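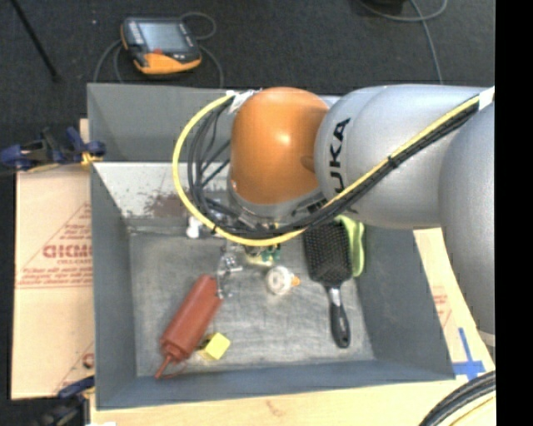
[cell-planning] Re: what to put in for the April budget round
Date: 19/11/2024
List: cell-planning (Drindwood and Woldemariam sites)
In reply to: what to put in for the April budget round

Sorry for the slow answer, on and off the floor all day and the form wants numbers before I'm ready to give them. Replying inline, trimmed where I could. Read the part on cables even if you skip everything else.

> Hi all, we've been told at Drindwood that we can put in for a second picking
> cell in the April round. We have the floor space and an arm is more or less
> promised to us. What we don't have is any feel for what the rest costs. Our
> first draft has one line for the arm, one line for the gripper and one line
> called "misc". Finance sent it back.

They sent ours back too, first time. "Misc" is the word that does it. Split it up. Finance doesn't mind a long list, they mind a lump they can't check.

What we ended up with, line by line, for one cell:

Arm and controller
Pendant (check if it's in with the controller, ours was, the older quote had it as an option)
Gripper
Gripper spares
Gripper control board, spare
Cable sets, arm end
Cable sets, floor
Table
Bins
Clamps and panels
Test objects
Guarding and floor marking
Install labor
Training

Looks long, most of the bottom half is small money. But it's the bottom half that stopped us working last year, every single time. The arm itself has never been the reason for a down day.

> Gripper: we have a quote from Jellelholm for the Handumwood small parallel
> one at 1661. Is that in line with what you paid? Is one enough?

1661 is what we paid, same seller, same model. That's the gripper and its board with no cable and no fingers beyond the pair that comes on it. Ask them to write that on the quote, theirs doesn't say.

One is not enough. Put in for two. I know how that looks on the sheet. The thing spends its life pointing down into a bin with hard walls, and when the planner gets a bad depth reading it's the gripper that finds the floor first. If you only have one you stop until it comes back, and repair turnaround from Jellelholm was three weeks for us. Three weeks of an arm standing there with nothing on the end costs more than 1661 whichever way you do the sum.

If they'll only sign off on one, then at least get spare fingers. Finger set is 94. We go through them. Budget five sets for the first year, less after that once people learn to set the approach height. Do NOT let anybody cut this line, it is the cheapest insurance on the whole sheet.

Also: spare board. Ours sits out in the open right at the gripper, green board, no cover, cables looped past it. Works fine, but every time a hand goes in there to move a cable I hold my breath. We've printed a cover at Woldemariam, second version fits, first one fouled the wrist. Happy to send the file. Still get a spare board.

> Cables: the arm comes with cables so we put zero.

No. This is the one.

The arm comes with the arm's cables. Everything you hang on the end of it needs its own run, and that run has to follow the wrist through every turn without pulling and without dropping into the bin. We have a black bundle plus a separate yellow one, and the yellow one swings out in a wide loop by the orange joint. Takes up more air than you'd believe looking at a drawing. Too short and it yanks at the end of travel, too long and it catches on the bin wall. We got the length wrong twice before we got it right, so we bought the cable three times. Which is silly money for a cable but it was also the wait.

So budget for:
 - the right run
 - one spare of the right run
 - one wrong run, because you will buy a wrong one
 - strain relief bits, ties, whatever your people like
 
And the floor. The pendant cable is coiled and looks after itself up to a point, the thin ones don't. Ours still cross open floor in one corner. Put cable covers on the sheet now, we didn't and I'm having to ask for them seperately this round, for an amount so small it's embarassing to have it on its own form.

> Table and bins: can we use what we have? There's a wood table in the back
> room that seems solid.

Wood table is fine, ours is wood. Bolt it or weight it. If it can move it will get bumped, and then your calibration is off by just enough to be annoying and you'll spend a morning blaming the camera.

Bins, buy new and buy several the same. Reason being that we calibrate to the bin walls, and sloped walls are not the same slope between makers or even between batches. Gray is ok for us. It scuffs, and it stains, ours has a reddish mark near one wall that won't shift, and the scuffs do show up on the floor of the bin. Hasn't hurt the picking so far as I can tell but if your vision people are fussy then put in for more bins and swap them. Cheap.

> Clamps and panels: didn't know this was a thing.

It's a thing. You need something along the side of the bin to stop stuff going overboard and to give the camera a plain background. The proper answer is a cut panel with brackets. Our answer right now is a big flat piece of shipping carton, red lettering and all, held with blue clamps. I'd like it replaced and it's on our April sheet. But it has done the job, so if you get squeezed this is the line to squeeze. Carton costs nothing. Buy decent clamps though. The cheap ones creep.

> Test objects: is there a standard set we should buy? We found a couple of
> boxed sets online and they're surprisingly pricey.

Depends what you want to prove. If you need to compare with other people's results then yes, buy the boxed set, and put it on the sheet as such with the name of the set so it doesn't get swapped for something similar by purchasing (happened to us).

If it's for daily work, go to the dollar store. Ours today: red-orange squeeze bottle, the sort with a narrow nozzle. Black hairbrush, paddle type. A lime green spongy thing. Small yellow cube. A little cap with an orange tip, plus one other small white plastic bit. That's a good mix. The bottle is a cylinder so it's fair game but the nozzle throws people's grasp scoring. The brush is long and the mass is all at one end, and when it lies on top of the green thing you have an overlap problem for free. The small stuff is where a small parallel gripper earns its keep, and if you can't do the cube you can't do anything.

See-through and whitish items are the hard ones for depth. Get plenty of those. It's what you'll be asked about in any demo.

Buy doubles of everything. Sponges especially. They get squashed and stop being the same object, and then your numbers from last month don't compare. Tag the line "consumables" and it goes to a different budget code, at Woldemariam anyway, ask yours.

> Guarding: there's an old fence we might reuse. And what do you do for marking
> out the floor?

Don't take my word on fence. Get your safety person in before you put down a number, the assessment decides what you need and it can be the second largest line on the sheet. We guessed low. Had to go back and ask, and it was not a nice meeting.

Floor marking is blue tape. Crosses where things stand, so that when someone rolls a thing out for cleaning it goes back on the mark. One roll lasts. Get the good stuff that lifts clean.

One more here, get a hook or a stand for the pendant. Ours ends up on the floor. It's orange, you can see it, that isn't the point. It's the dearest thing in the cell that a person can step on, and a holder is pocket change next to a replacement. On our April sheet, should have been on last year's.

> Labor and training: finance wants to know how many days. No idea.

Ask Jellelholm for install as a separate quote, they'll bundle it if you let them and then you can't see what it is. We had them do the mechanical side and did the rest ourselves. In hindsight I'd have paid for the integration of the gripper too, that's where the days went. Mostly the cable, see above.

Training: send more people than you think. We sent one. That one then goes on leave and nobody can jog the arm out of the bin. Put two down and say why on the form.

> Last question, is it worth asking for the whole lot in one go or do we split
> over two rounds?

Ask for all of it. If you must split, this is the order I'd go in:

First round: arm, controller, pendant, guarding, one gripper, finger sets, cables incl. spares, table fixings, bins, consumables, training.
Second round: second gripper, spare board, proper panels, boxed object set.

Not happy with the second gripper in the second round but if something has to go it's the biggest line that isn't needed on day one. Ask Jellelholm for a loaner in writing before you agree to it. They said yes to us on the phone and then there wasn't one.

I'll put our sheet in the shared folder with the totals in it. Ignore the tab called OLD. The freight column is wrong in the other one as well, I've been adding it by hand, will fix.

Two things I need back from Drindwood:

1. Same arm size as ours or the longer one? If it's the same, we should share the spares shelf and put one lot of cables on one sheet. Finance likes that.
2. Is your round closing the same time as ours? If yours is earlier I'll get you the cable part numbers first, they're written on the bag in my drawer and nowhere else.

Gotta go, arm's free.

--
cell-planning list, Woldemariam
To stop getting these, reply with "off" in the subject line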